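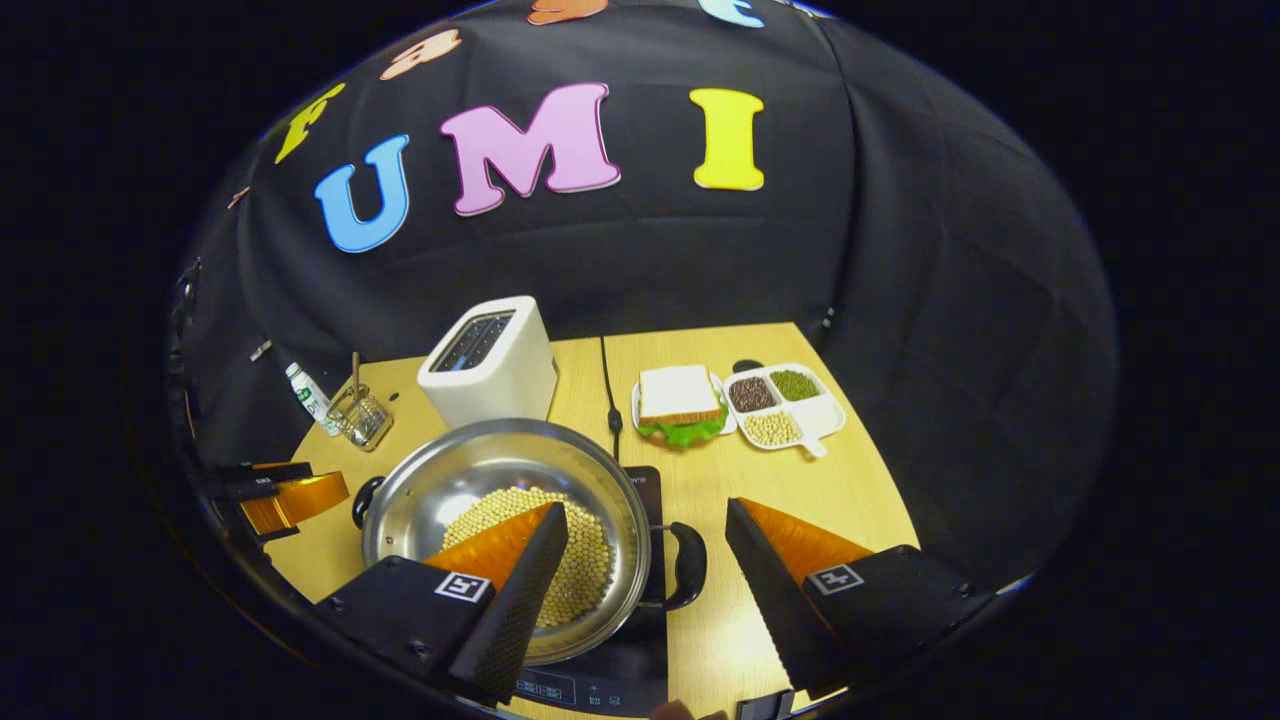

Brillton should stop charging groups to use the community room. The fee went up to 50 dollars in July, and a deposit of up to 100 dollars comes on top.

A reading group with 16 members can split that. A parent planning one afternoon of crafts can't – and that parent already pays for the building through taxes.

Shahab Yazdani argued in his letter that fees prevent no-shows. A simple rule would do the same: miss three bookings and you lose your place for the season.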